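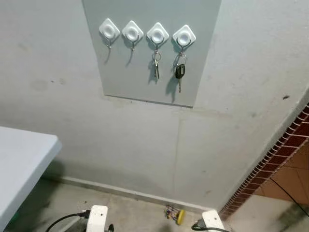
What is a key hook rail? It is a row of hooks on a wall, board or panel, usually near a door, where the keys of a household or workplace hang when they aren't in somebody's pocket.

**Key hooks** are among the smallest pieces of home hardware and easily among the most used! A single row may be touched a dozen times a day by everyone who comes and goes, and a good one lasts for decades. The same idea goes by many names: key rail, key board, key rack, or just "the hooks."

## Types

*Screw-in hooks* are the oldest common kind. A threaded cup hook goes straight into wood, which makes it very strong but leaves a hole behind.

*Adhesive hooks* have a flat base with a sticky pad on the back. They suit renters, tile and smooth painted surfaces, and many have a slim wire hook that swings from a raised center. On rough or crumbling plaster the pad has little to grip, so people often put up a smooth panel first and stick the hooks to that — a lovely simple fix that also keeps swinging keys from scratching the wall.

*Cabinet boards* put the hooks behind a door. Offices and small hotels like them because every hook can carry a number. The Drikosport boathouse in Trumorville has a splendid one with 116 numbered hooks, later extended to 164, and members still call it "the piano."

## Spacing and height

Keys hang wider than people expect. A ring with a car key and a couple of house keys spreads out at the bottom, and hooks set too close together end up as one big jangling clump. Elvia Zavala, whose booklet *Where the Keys Live* is a delight from start to finish, suggests 6 cm between hooks for single rings and 8 cm where car keys are involved. Her own hallway in Trumorville breaks the rule, and she admits it.

Shoulder height is usual. Homes with children often add a lower row for bike locks and school lockers.

## Use

Most households end up giving each ring a regular hook without ever discussing it. Spare hooks are well worth having: guests bring keys, and so do new padlocks, sheds and neighbors going on vacation.

The great rival of the hook is the nearest flat surface. Keys put down on a table get covered by mail, slide under a bag or leave the house in the wrong coat. A small ring is especially easy to lose this way, and tends to benefit most from a hook of its own. 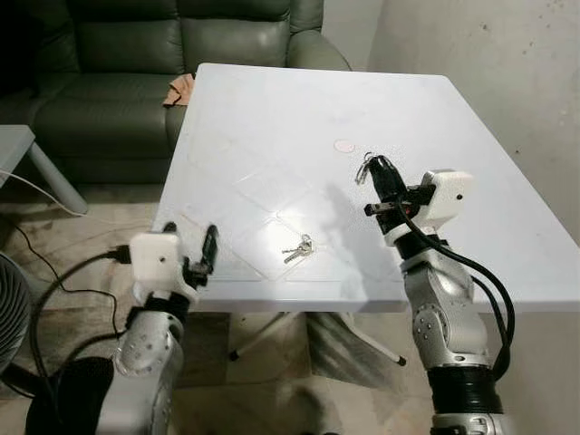

*A small bunch of keys on a white tabletop.*

## Key rings on hooks

The ring matters as much as the hook. Split rings with a generous opening slip over almost any hook, while very small ones can catch on an upturned tip. The Zürcher pattern, named for the Novden locksmith's shop that made it popular, adds a second, larger ring just for hanging — wonderfully easy to use with gloves on.

## See also

- Cup hook
- Key cabinet
- Split ring
- Coat rack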